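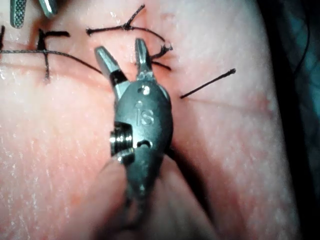 Prastanar skills centre changes its suturing bench pads

Trainees on the basic suturing course at the Prastanar skills centre will work on a new set of practice pads from Saturday. The centre has replaced its full bench stock and altered the way pads are issued, marked and retired. The course itself keeps its present length of 6 sessions.

The new pads are supplied by Stamia and come in a single pattern. They are made in layers, with a thin outer skin over a softer bed, and a mesh sheet between the two that is meant to hold a stitch under tension. The previous pads had no mesh. According to the centre's equipment note, most of the old stock was withdrawn for tearing at the needle entry point, usually along the edges of the longer cuts, where trainees had pulled a knot down too hard or taken too small a bite.

A total of 43 pads has been delivered. Of these, 20 go straight to the benches and the rest are held in the store room. Each pad carries a number on its underside, and the number is written on the trainee's record sheet at the start of a session. Under the old arrangement pads were taken from a shared tray and returned to it, and assessors could not always tell whose stitches they were looking at.

Black thread stays in use for all knot-tying work. The centre looked at an undyed thread last year and decided against it on grounds of contrast: against a pink surface, a black loop and both of its tails can be followed through a magnified view with little effort, while a pale thread was often lost once the first throw had been laid flat. Thread length per stitch is left to the trainee in the early sessions and fixed by the assessor later on.

The order of tasks has been revised as well. Trainees now begin with single interrupted stitches and stay on them for the first 2 sessions before moving to a running stitch. Placing the needle, passing it between the jaws of two instruments and forming the first loop are marked separately. Speed is recorded but carries no marks until the closing session. In earlier versions of the course a timed score was given from the start, and the review carried out in July found that knots tied early on were quick but slack, with gaps left under the first throw.

Instrument handling on the pad has been given its own short section. The points listed for trainees are brief:

Keep the tips in view at all times when the thread is being drawn through.
Open the jaws only as far as the thread or needle requires.
Do not grip the thread at a point that will form part of the finished knot.
Do not press the closed jaws into the pad to steady the hand.
Lay the second throw in the opposite direction to the first.

The fourth point was added at the request of assessors, who reported dents and small punctures in the old pads well away from any stitch line. Damage of this kind will now be noted at the end of each session. A pad with more than slight surface marking goes back to the store to be used for loop practice only.

Finished stitches are to be left in place until the assessor has seen them. They are then cut on the side away from the knot and lifted out, and the thread ends are collected in the bench tub. Loose ends left on the surface have been a regular nuisance, as they are easily picked up by the jaws and drawn into the next knot. Pads are wiped with a damp cloth and stored flat. Stacking is not permitted, the supplier having warned that the skin layer can take a set if kept under load.

Orar, which runs a similar course at its Pimentel site, is to adopt the same record sheet so that trainees can move between the two without repeating sessions. Its own pads will remain in use until they are worn out. The two sites have agreed on a common marking scheme for knot security - each knot is checked by a straight pull on both tails, with the result entered as held, slipped or broken.

Places on the next course are full. Trainees already enrolled do not need to do anything, but should bring their existing record sheet to the first session, where it will be copied across to the new form. Bench time outside taught sessions can be booked at the front desk as before, and one pad will be issued per booking.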